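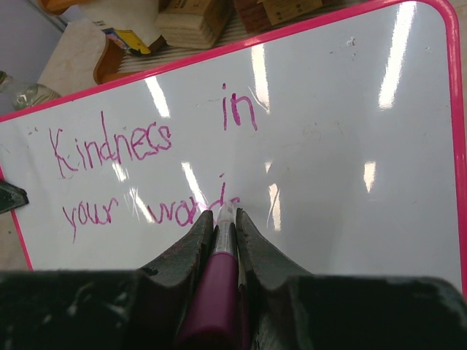 Tustmont Local Economy Tracker: your questions

What is the tracker?
It's a monthly reading of how business is going in Tustmont, built from a short survey of shops, workshops, cafes and service firms. We love doing it, and the replies get more interesting every month!

Who answers the survey?
In the latest round, 251 businesses did. Most have fewer than 12 employees, so the results say a lot about small firms and much less about the big employers out by the highway.

What does the headline number mean?
We take the share of firms reporting higher sales than the month before and subtract the share reporting lower sales. Above zero means more firms are growing than shrinking. It doesn't tell you how much they grew - a bakery up one percent counts the same as a bakery that doubled.

Why doesn't it match the national figures?
National output figures cover everything from farming to banking, and they get revised for months afterward. Ours is one town and one question about sales. The two can point in opposite directions and both be right.

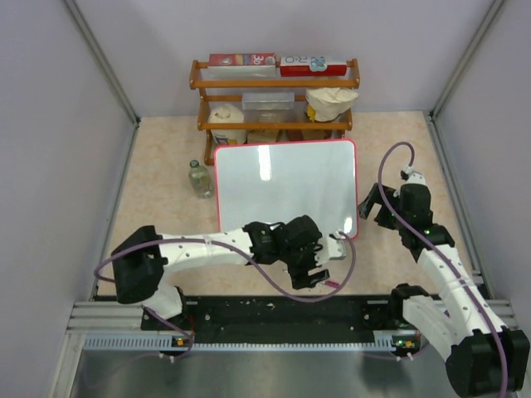

Boxes and packages on a two-level wooden rack.

Do you adjust for the seasons?
Yes, as of this spring. We now have six years of replies, enough to see the usual January dip and take it out. The unadjusted numbers are still in the download, in the second tab.

Do you revise old results?
Only when late replies come in. Some 80 firms answered after the deadline last time, which moved the retail line quite a bit. Revised months are marked with an r.

Can my business join?
Please do! Any firm with an address in Tustmont or Olutov can sign up, including one-person outfits. The form takes a few minutes, and individual answers are never published.

Who do I ask about the data?
Haruna Onishi runs the survey and really enjoys questions about method - the fussier the better. Use the contact form and put "tracker" in the subject line.

Page last updated 04/07/2026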